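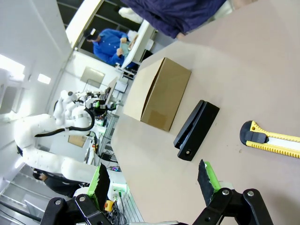

Re: [grippers] foam pads or bare fingertips for cardboard?

Hello all,

Naheed Bajwa wrote:
> We have the Otine fingers with bare plastic tips and the boxes
> slide when we pull on a flap. Did somebody try foam on them?
> And which wrist camera position do you use, high or low?

Yes, we tried both in January, on two arms with the same controller (Ultonar). I write down what we have so far.

1. Closed and open boxes

With bare tips we lost the flap in 21 of 143 pulls. With black foam glued on the green pads we lost it in 2 of 143. The foam is cut by hand with a knife, so the edges are rough, but I did not see that this matters for the grip. It does matter for the camera - loose bits of foam come into the view near the fingertip, and our edge detector takes them for cardboard.

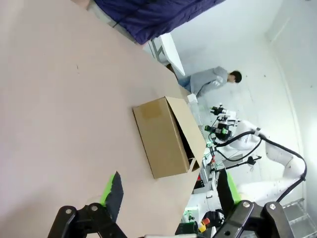 2. Flat sheets

The flat sheet is more difficult than the box. One gripper alone bends it, so we work with one at each end, and both must close at nearly the same moment. If the far end curls up a little it is easier to take, because the lower finger can go under.

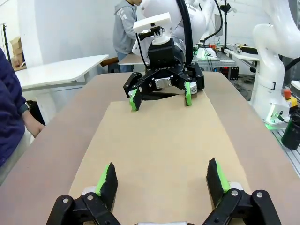
When the sheet is fully flat we push it first over the table edge. Kilholm has thinner fingertips for this, but I did not test them.

For the camera, I prefer the high position. In the low one the fingers hide too much when they are closed.

Naheed, which glue do you plan to use? Ours gets soft after some weeks.

Best regards,
Tsai group, gripper tests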